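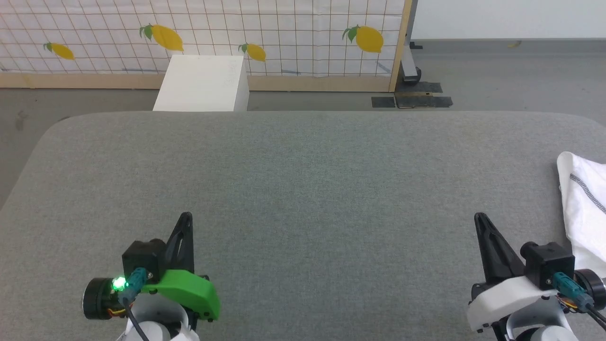 Ignacio Godoy has played 132 matches for Trandgate and he still does not sleep well before a cup tie. On the evening we met he had already finished his soup and was reading about Kurkley, the team which comes to visit in April with the best defense in the division. He wanted to talk first about the midfield, where he thinks the match will be decided. "Last time we gave them the center and we ran after the ball for 50 minutes," he said. "I do not want to do this again." To explain the shape he prefers, he spoke of a wide gray table with rounded corners, all flat and open in the middle. "Kurkley like it when the game looks like this. So much space, and they pass through it. We must make it small."

Godoy came to the club from Ulus, where he was used mostly as a left back. It was the coach, Ieva Ozoliņš, who moved him forward, and in the beginning he was not happy with her decision. "I told her I am a defender. She told me I only think I am a defender," he remembered, and laughed.

Ozoliņš is more careful with her words. When I asked her if Trandgate are the favorites, she shook her head. "Kurkley did not lose away from home since autumn. We respect them, but we play on our field and our people will be loud."

The home crowd was 768 for the previous round, against only 448 one year before. Godoy noticed the difference when he walked out to warm up. "You hear the voices separately when there are few people. Now it is one noise."

His knee, which kept him out of the game at Kütt, is fine again. He trained fully this week and he expects to start.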